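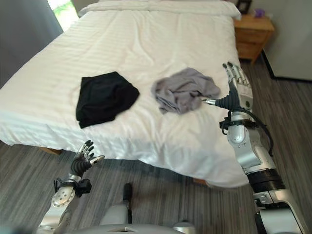
Black and gray garments on a white striped duvet.

Re: [textile-care] Shrinkage on second wash, jersey duvet covers
2018-05-02, posted by the Pinwood list desk

> We ran the Hajdu jersey covers at the warm setting and lost 3 percent
> in length on the first cycle. The second cycle took another 2. Is the
> label wrong, or is our dryer running hot? Maseck says their covers
> settle after one wash.

Both figures are plausible for a single-knit cotton that was not compacted at the mill. Length shrinkage in jersey comes mostly from the loops relaxing, and one cycle does not always finish the job. Tumbling matters more than water temperature here.

Before blaming the dryer, check how you are measuring. Mark the cover at the hem and at the closure end, lay it flat without pulling, and let it sit overnight before you read the tape. Jersey read straight out of the drum will come up short. If you took your first reading that way, the 3 percent is suspect.

Then check the exhaust temperature with an empty drum and again with a normal load. Our Trernine unit read fine empty and overshot badly under load, and the fault was a lint screen that had been seated backward. The part number for the replacement gasket is 1778. The old one, 3687, does not fit drums made after the September revision, whatever the parts sheet says.

As for Maseck, their covers are woven, so the comparison does not help you. A woven cover normally moves less after the first wash.

I would run one more cycle on low heat, pull the load while slightly damp, and finish flat. If length is stable after that, leave the label alone and add a line about drying.

Comments

knitroom: Same gasket problem on ours. Thanks for the number.

flatwork_ed: Does overnight mean on a rack or on a table? We get different readings.

knitroom: Table. A rack stretches the wet end.

Contact the list desk | © 2018 Pinwood | Back to top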